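Jirnby Household Manipulation Project
Progress report, second period (closing February)

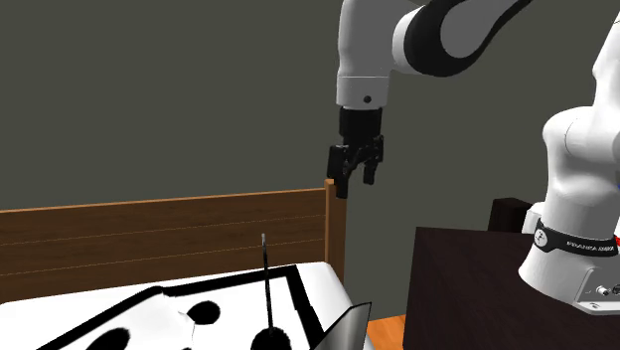 Figure 1. Simulated bedroom setup used for remote demonstrations, gripper open above the bed.

1. Summary

Work in this period covered teleoperated demonstration collection in simulation for the bedroom task group. The target was 318 accepted demonstrations. The target was met. Work package 3 (policy training) has started on a partial set. Work package 4 is unchanged from the last report.

2. Demonstration collection

Operators drive the simulated arm with a handheld controller through the Ireo teleoperation client. Controller motion is mapped to end-effector motion, and a trigger opens and closes the two-finger gripper. Each demonstration starts with the fingers apart and ends when the operator marks the task complete or aborts.

Of the 318 accepted demonstrations, 153 use the bedroom layout in Figure 1. The remainder use the two shelf layouts described in the last report. In the bedroom layout the arm base stands on a dark table beside the bed, so the arm has to reach sideways over the bedding. Operators reported that this was harder to judge on screen than the shelf layouts, mainly in depth. A second view was added to the client midway through the period. Aborts dropped after the change, but the operators were also more practiced by then and the two effects can't be separated with the data we have.

Accepted demonstrations are replayed from the logged commands before they enter the set. Replays that diverge from the original end state are dropped and do not count toward the total.

3. Hand-guided comparison

The proposal called for a comparison between remote control and hand guiding on a physical arm. 50 hand-guided demonstrations were recorded on the shelf task at the Abera site. The motions are smoother and shorter than the teleoperated ones. Gripper timing is less consistent, as the person guiding the arm must also press the gripper switch. Analysis is in progress and will be reported next period.

4. Issues

Contact between the gripper and the bedding is still unstable in the Cukov simulator build. At low finger heights the cloth penetrates the fingertips, and 70 demonstrations were rejected on this ground alone. A larger cloth collision margin fixes most cases but slows the simulation below the rate operators need. We are using the larger margin for replay only.

Controller drift required recalibration at the start of every session. The procedure is now part of the operator checklist.

5. Next period

Complete the hand-guided analysis. Train the first policy on the full set and test it with changed object positions. Decide whether to keep the current cloth model or replace the bedding with a rigid surface for the first round of tests. The second option would require a change to deliverable 3.2, and we request guidance on this before the next review.

No change to budget or staffing is requested.

Prepared by Bezawit Admasu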